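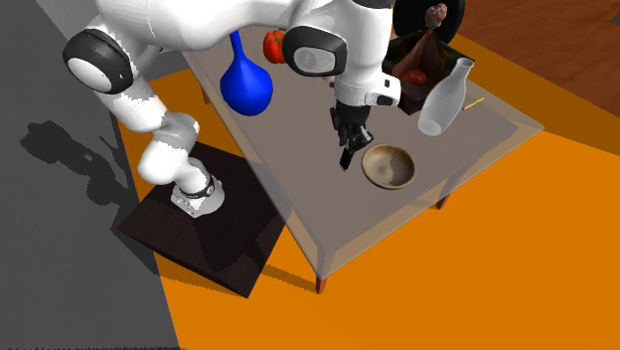

So, the arm budget! Ankit Upadhyay and I finally sat down with the Corkent quote and a large pot of tea. The arm on its own fits what we've got (just), but then you add the gripper at £3,460 and a pedestal, and delivery takes 16 weeks. I'd pencilled it in for August, silly me.

For now we're doing the planning in simulation, bowl on the table and all, and I'm quite enjoying it. I've moved the pedestal about nine times and I'm still not sure we need the longer reach, which would save us a fair bit. Eglė Kalniņš thinks we should pay for it anyway and skip the extended warranty. Hmm. Grewal have promised me a second quote, so I'm holding off signing anything until I've read that one properly.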